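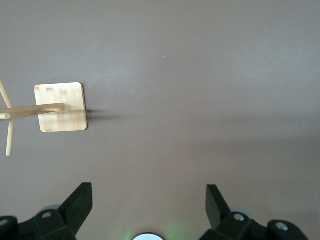 Does the visitor get to drive, or do you only let people watch, a reader asked after the first version of this page went up. The visitor gets to drive. Most of this page is about setting up so that they can.

# Running a tabletop robot demonstration at an open day

Last updated November 4, 2022

These are the steps we use at the Nidivdale workshop when we open the doors to the public in March. The task is hanging mugs on a wooden mug tree with one arm and a parallel gripper. The arm is a Hakala and the mug tree is an ordinary kitchen one with a square bamboo base. If you have a different arm, the speeds and menu names will differ, but the order of work should hold.

## What you need

- One arm, bolted down, with its gripper and wrist camera
- A table with a plain, matte top
- A mug tree and several mugs with large handles
- A monitor for the wrist camera view, turned toward the visitors
- A hand controller with the stop button in easy reach
- A barrier or rope
- Floor tape and masking tape
- A spare set of fingertips
- Two operators per shift

We borrowed our barrier from Graller, the furniture shop next door. Any rope and posts will do if they can't be knocked over by someone leaning on them.

## The day before

### 1. Clear the table

Take everything off and wipe it down. Glossy tops are a problem under ceiling lights, so cover one with matte board if that's what you have. Tape the board on the underside. Tape on the top shows up in the camera view and visitors ask about it.

### 2. Mark the reach

Jog the arm to its farthest comfortable point in each direction and mark the floor underneath. Add the length of the gripper and a mug, then set the barrier outside that. Ours stands 1000 mm from the edge of the table. It feels far when the room is empty. With small children at the front it feels right.

Check the back of the table too. The first year we roped off three sides and left the wall side open, and people walked through there to get to the coffee.

### 3. Place the mug tree

Put it where the gripper can come at the pegs without the elbow of the arm swinging over the barrier. Keep the base square to the table if you can. It makes the camera view much easier to read for someone who has never seen one.

Leave bare table between the open fingers and the base at the start position. A visitor's first move with the controller is nearly always too big, and it's nearly always forward. We learned to start well back and off to one side, with the gripper open, so that the first big push goes over empty table.

Once you like the position, draw around the base in pencil, lightly. The tree will get bumped during the day and you'll want to put it back in the same place.

### 4. Check the wrist view

Look at the monitor from the visitors' side of the barrier. The fingertips should show at the bottom of the picture, one on each side, with table between them. If only one fingertip shows, the camera mount has turned. Loosen it, straighten it, and tighten it again with the arm switched off.

Our fingers are matte black and show up well against a gray-brown table. They were hard to see on the dark green cloth we used before.

Look at shadows while you're there. A mug tree throws one across the table and people sometimes take it for part of the object. Moving a lamp is usually enough to soften it. If you can't move the lamp, mention the shadow in your talk.

### 5. Set the limits

In the arm's settings, lower the top speed and the force limit, then set a floor for the gripper a little above the tabletop. Save this as its own profile with an obvious name. Ours is called OPENDAY. Write the name on masking tape and stick it to the controller so that whoever starts the shift loads the right one.

Test the floor setting by driving straight down with the fingers open. The arm should stop before contact. Do it again with a mug in the gripper, because a mug hangs lower than the fingers. We set the floor with the mug in place and accept that we can't pick up anything flat.

### 6. Rehearse the whole thing

Run the demonstration start to finish with a person standing in as a visitor. Choose someone from outside the workshop if possible. Time it. A full turn, including the talk, should be short enough that the people waiting don't drift away.

## On the day

### 7. Warm up before the doors open

Run the arm through its slow cycle with nothing in the gripper. Open and close the fingers several times and listen. A click at the end of travel usually means a fingertip screw is loose. Press the stop button once, confirm that everything stops, and reset. Do this again at every change of shift.

### 8. Give the short talk

Keep it to what people are about to see. Ours goes like this:

> The arm is holding still until someone moves this controller. The screen shows what the camera on its wrist sees. We're going to pick up a mug by the handle and hang it on a peg. If I press the red button, it all stops.

Then do one mug yourself. Don't rush it, and don't apologize if you miss the peg. Back up and try again. People watch more closely after a miss.

### 9. Hand over the controller

Stand beside the visitor with your own hand on the stop button. Ask them to make one small move in any direction. Then ask them to bring the arm back. After that, let them go for the mug.

Things worth saying out loud while they drive:

- "Look at the screen now, then look at the arm."
- "Stop there and check your height."
- "Open first, then back away."

The last one matters most. If a visitor backs away with the fingers still closed on a handle, the whole tree comes along. When that happens, press stop, talk them through opening the gripper, and put the tree back on its pencil outline.

### 10. Swap and rest

We change operators every 95 minutes. That is longer than it sounds when you're talking the whole time, and the one coming off should get out of the room. The arm rests too. Park it back from the tree with the gripper open and leave the camera feed running. Plenty of visitors look at the monitor even with nothing going on, and it's a good time for questions.

## Questions you'll get

**Why is it so slow?** It's the open day profile. You can offer to show the normal speed with all visitors behind the rope and an operator at the controls. We don't put a mug in the gripper for this.

**Is it doing it by itself?** Say no if the answer is no. When a person is driving, we say so. We also have a recorded routine for quiet periods, and we tell people it's a recording. If the tree has been moved, the routine will reach for a peg that isn't there.

**Can it do dishes?** Ours can't. It isn't sealed against water.

**How does it know where the pegs are?** With a visitor driving, it doesn't. The visitor knows, from the screen and from looking over the rope. We usually hand them the controller at this point.

## If something goes wrong

| Problem | What to do |
| --- | --- |
| Mug dropped on the table | Stop, park the arm, then pick it up by hand |
| Mug broken | Stop, close the station, sweep, check the fingertips for chips |
| Gripper won't open | Stop, release it from the menu, take the mug out by hand only when power is off |
| Camera picture freezes | Stop driving at once, restart the feed, let no one drive until it's back |
| Tree tips over | Stop, park, stand it up, check the pegs are tight |
| Visitor steps over the rope | Stop first, talk second |

Pegs work loose over a day of pulling. We push each one in by hand at the shift change. A drop of wood glue the week before helps, and so does buying a second tree. The mugs we use now are a plain white Dinetti set with thick handles. Thin handles slip through the fingertips when they're grabbed near the end.

## Packing up

Save the log, switch back to the normal profile, and peel the tape label off the controller. Park the arm before cutting the power. Wipe the fingertips with a damp cloth; they pick up a film from the mugs. Erase the pencil outline, return the rope to Graller, and write down anything that came loose during the day so it can be fixed before the arm goes back to regular work.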